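9 Feb 2018
Oil finish tests, batch 3

Continued with the drying question from last week. The Revonar oil says on the can to wait one night between coats, but in our room the first coat was still sticky in the morning on two of the samples. I think the heating was off in the night. I moved the samples to the shelf over the radiator and they were good after lunch. So for now I write down: one night is not enough when the room is cold. We need a thermometer in there, the small one from the store room is broken.

The Dronstead wax paste is easier to put on but it leaves white lines in the grain when too much is used. I could remove most of it with a brush. The smell is strong, please open the window before you open the tin. 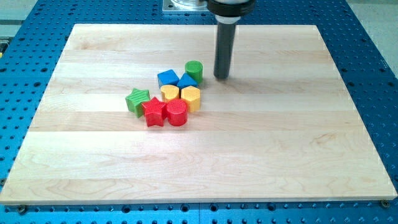
Sanding before oil is still the step where we lose most time. I compared stopping at 205 g of oil mix per batch with the older recipe and saw no difference in color, so the problem is in the preparation and I stop changing the recipe. A board glued from strips, pale and without finish, looks already smooth, but the darker wavy places and the small patches like knots can take oil differently from the plain part. On such places I want to wet the wood once, let it dry, and sand again by hand before the first coat. Going up to 600 grit did not help, the oil stayed on top and I had to wipe it off.

Bùi asked for the result before the order goes to Parbridge in March. I will answer that we prefer the oil for boards and keep the wax only for handles. The price difference is small, but the wax needs to be renewed more often and customers forget it.

Rags: put them flat outside to dry, do not leave them in a ball in the bin. I found one again yesterday - this can start a fire.

To do
- second coat on samples 2 and 3
- new hand brush, soft
- ask for the data sheet of the oil, the old one has no page about food contact
- write the date on every can when it is opened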